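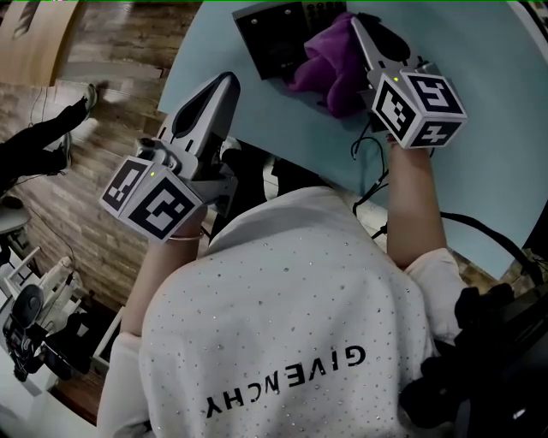

*Cloth and equipment on the blue worktable.*

## Care of worktables, cloths and small equipment

These notes are issued by the Bemora household workshop for all who use the shared tables. They replace the sheet dated July and should be kept with the cleaning record.

### Before wiping down

Switch off and unplug any electrical item before a cloth is brought near it. Lift the item clear of the table if it can be moved safely. Where it must stay in place, clean up to its edges with a dry cloth and leave the remainder until the table is next cleared.

Cables should be gathered to one side of the table and should not hang where a person may catch them with a foot or a sleeve. Bracelets, watches and rings may scratch a painted or coated top, and users are asked to take them off for any heavy scrubbing.

### Cloths

Coloured cloths, purple and red in particular, should be washed separately for the first 2 washes. A new cloth that has not been washed must not be left damp on a pale tabletop, as the dye may transfer. Light blue tops show such marks readily.

A cloth should not be left over a device that is switched on. Covering the vents causes heat to build up, and lint finds its way into the openings. Shake the cloth out, fold it in four and return it to the rail when the work is finished.

Cloths in daily use are to be changed after 6 days, or sooner if they smell. Fabric softener should not be used, for it leaves a film and the cloth will no longer take up water.

### Knobs, buttons and black casings

Dust collects at the base of round knobs. A soft, dry paintbrush will remove most of it. For greasy marks, put one drop of washing-up liquid in 400 ml of warm water, dip a cotton bud, press it nearly dry against the side of the bowl and work round each knob in turn. Never spray liquid directly on to a panel.

Black casings show smears. Finish with a clean, dry cloth, wiping in one direction only.

### Floors beside the table

Wood-grain floors should be swept before they are mopped. Grit carried in on outdoor shoes is the usual cause of fine scratches between the table and the door. The mop should be well wrung out, and any standing water taken up at once. Felt pads are to be fitted to table legs and checked whenever the table is moved.

### Stains that will not lift

Ms Leonora Tagle advises a paste of bicarbonate of soda and water, left on the mark for a few minutes and wiped away with a damp cloth. Test it first on the underside of the top. Scouring pads and bleach are not permitted on coloured tops.

Enquiries about cloths and supplies should be addressed to Mr Archie Imrie, extension 2226.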